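Humix Opens Demonstration-Based Training Program for Computer Disassembly and Refurbishment

Nukora cell has logged 3,943 operator-guided demonstrations; partner sites invited to apply

NUKORA -- Humix, a developer of training methods for industrial robot arms, has opened its computer teardown program to outside refurbishers and repair schools. The program teaches robot arms to work inside used desktop computers by having skilled technicians show them each task, either by guiding the arm by hand or by driving it from a remote control station.

The company's cell at Nukora has recorded 3,943 demonstrations since the program began. The recordings cover memory modules, processors, expansion cards, drives and internal cabling, and were made on used business desktops from several manufacturers.

"A technician who has opened thousands of computers knows how hard to press on a latch and when to stop," said Mawuli Agbenyega, director of operator training at Humix. "Very little of that is written down. We ask our technicians to do the job through the arm, at their own pace, and we keep what they do."

Two Ways of Showing a Task

In hand guiding, the technician holds the arm near the wrist and moves it through the job while the joints give way under light pressure. The method is used mainly for teaching approach paths, such as how to come down into a case without striking the drive cage or catching a cable.

For fine work, the technician sits at a control station and moves a small input arm, which the larger arm follows at reduced scale. Views from the wrist and from the side of the table are shown together on the operator's screen. Close positioning over a processor socket, where the surrounding parts leave little room for error, is taught almost entirely by remote control.

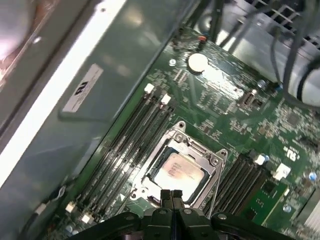

Each demonstration is stored with arm positions, gripper opening and operator notes. Attempts that end in a missed grip or a stalled motion are kept and marked as such. Technicians may also discard a recording at the control station before it is saved, and a reviewer checks the remainder at the end of the shift.

New operators complete 5 training sessions before their recordings are accepted into the main collection. The first is spent entirely on hand guiding with the gripper open. Humix reports that most trainees come from repair benches and have had no earlier work with robots.

Repair Knowledge From the Bench

The task list was drawn up with Quartey, a computer refurbishing firm that supplies both machines and technicians to the program. It currently holds 169 separate tasks, ranging from releasing a memory latch to lifting out a seated expansion card. Tasks are short by design. A full teardown is built up from many of them, and the order can change with the layout of the case.

"Office desktops arrive here in mixed lots," said Ilse Sperling, head of recovery operations at Quartey. "The same model can come in with a different card, an extra drive or a cable routed the wrong way by whoever opened it last. Our people adjust without thinking about it. We wanted the demonstrations to include that kind of adjustment, so we did not clean up the lots before sending them."

Cases are placed on their sides on a slatted table with the interior facing up. The arm works from above.

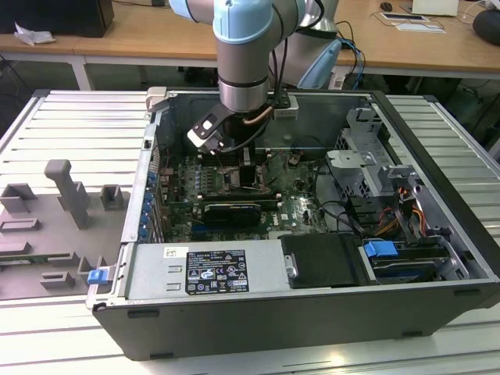 Sperling added that Quartey technicians rotate between the repair benches and the control station, usually within the same shift. The firm has no plans to reduce bench staff under the program. Its interest lies in reusable parts, which at present are often left in place when the time needed to remove them by hand costs more than the part will bring.

Partner Sites

A second cell is being prepared at Dundum and is scheduled to begin recording in March. It will use the same task list and the same operator course as Nukora, with a heavier share of small-format desktops -- a type in which parts are stacked closely and approach paths are harder to teach.

Humix will accept applications from refurbishers, recyclers and technical schools. Applicants should have a steady supply of used desktop computers and at least 2 technicians available for operator training. Accepted sites receive the task list, the operator course and access to recordings made at the other sites, and agree to contribute their own in return.

About Humix

Humix develops methods and equipment for teaching industrial robot arms through hand guiding and remote operation. The company is based in Nukora and works with partners in electronics repair, refurbishment and parts recovery.

Inquiries about the partner program may be sent to the Humix operator training office at Nukora, attention Mawuli Agbenyega.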